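Journals > Comics and Reading Studies > August 2018 > Section 4

4. Rereading and the Recalled Quality of Early Volumes

4.1 Material and procedure

The series chosen for the rereading task was Sestley, a long-running fantasy comic collected in 30 volumes. It was selected for two reasons. Its early volumes differ in drawing style from the later ones, and it was widely read by the age group from which we recruited. A total of 142 readers took part. All had finished the series at least once and had not opened it in the past two years. Each reader rated the first six volumes from memory, on separate scales for line work, page layout, pacing and dialogue. They then reread the same volumes in the Plandow library edition and rated each one on closing it.
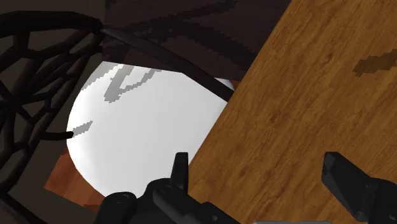 Ratings from memory were collected before any pages were shown, so that cover art could not serve as a prompt. Readers were free to set their own pace, but could not return to a volume once it had been rated. Page turns were not logged. The Zendach edition, which restores the color pages of the magazine run, was excluded.

4.2 Results

Remembered ratings were nearly flat across the six volumes. Ratings after rereading were not. The first three volumes fell below their remembered scores on all four scales, with the largest drop on line work. The gap closed at the fourth volume, where the Sultana storyline begins, and stayed closed through the sixth. Pacing showed the same pattern in weaker form. Dialogue fell in the first volume only.

Figure 2. Mean rating by volume, from memory (dashed) and after rereading (solid). Bars show standard error.

Written comments agree with the scores. Many readers assigned events from the fourth and fifth volumes to the first, and several described the opening chapter as drawn in the dense hatching that the artist took up later. We take this as a source error: the later style is well remembered and is projected backward onto pages that do not contain it.
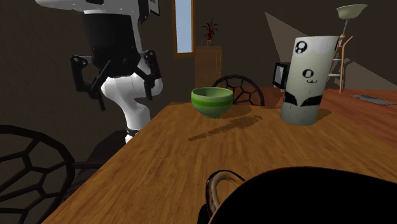

A simpler account is that the readers' taste had changed. This would predict a drop across all six volumes, and the later three show none. A third account, that the early volumes suffer from being read with the ending known, cannot be ruled out with the present design. It could be tested with a group of first-time readers, whose ratings would be free of both memory and foreknowledge.

4.3 Limits

The sample consists of people willing to reread up to 300 pages in a sitting, and probably leans toward committed fans. Only one series was used. Comics with a stable drawing style from the first chapter may show no gap at all.

Comments (3)

inkwell_r: Were the volume breaks the same in both editions? My Zendach set splits the third volume differently.

panelcount: I would like to see the dialogue scale broken out by translation.

marrowfield: Matches my own reread. I could have sworn the castle siege was in volume one.

Related items
Page layout and reading speed in serialized comics
Color pages lost in collected editions
Do readers skip recap chapters?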